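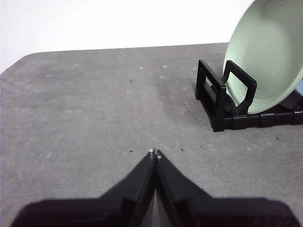 Re: [natley-field] Flight shooting - does anyone here still do it?

From: Rosário Sampaio
To: the Natley field list

Hello Cristóvão, and hello everybody else who has been quiet over the winter,

I was so pleased to see your message, because I had started to think I was the only one left on this list who cared about plain old distance! I shot flight for six seasons, mostly with a longbow my uncle Fonseca made me, and I would go back to it tomorrow if my shoulder allowed. (It allows Saturday-morning sort of shooting, if you know what I mean, and not much else.)

Cristóvão Ramalho wrote:
> I have been shooting target for a few years and would like
> to try for distance, just to see how far the bow will throw.
> My recurve is 38 pounds on the fingers. Do I need special
> arrows, or can I use what I have? And where do people find
> the room? Our field at Natley is 200 yards end to end and
> the far end is the road.

To take the last part first, please don't try it at Natley. A bow like yours with a light arrow could very well clear 200 yards, and then you have an arrow in the road and a very short career as a member. We used to drive over to Nitton, where the farmer let us have the long pasture once the hay was in. He asked for 20 dollars a day and a promise to find every arrow, and we kept the promise, though one evening it took us until dark.
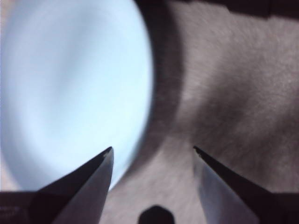

You can certainly start with the arrows you have. They will be heavier than you want and the feathers will be too big, but you'll learn your angle with them, and that takes longer to learn than people think. Most beginners shoot too high. Have a friend stand off to the side and tell you where your arm is, and try coming down a little at a time until the arrows start landing farther out. When you are ready for proper ones, look for something light and thin with very small vanes. I had a set of Nandeo shafts that I cut down myself, and I still have four of them in the closet.

Do bring a long tape and a lot of little flags. Bring more water than you think you need, too - you walk all the way out and all the way back every time, and the pasture has no shade to speak of.

My best was 1210 feet, on a dry afternoon with a bit of wind behind me. I know there are people who would laugh at that, but I had the scorecard on the refrigerator for years.

If three or four of you are interested, I will call the Nitton farm and ask about next season. Write to me off the list if you'd like to borrow the flags.

Warmly,
Rosário 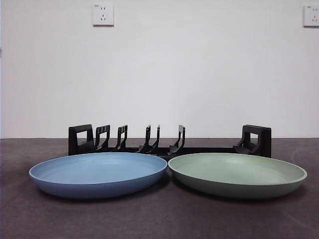
Wall with two outlets, dark gray tabletop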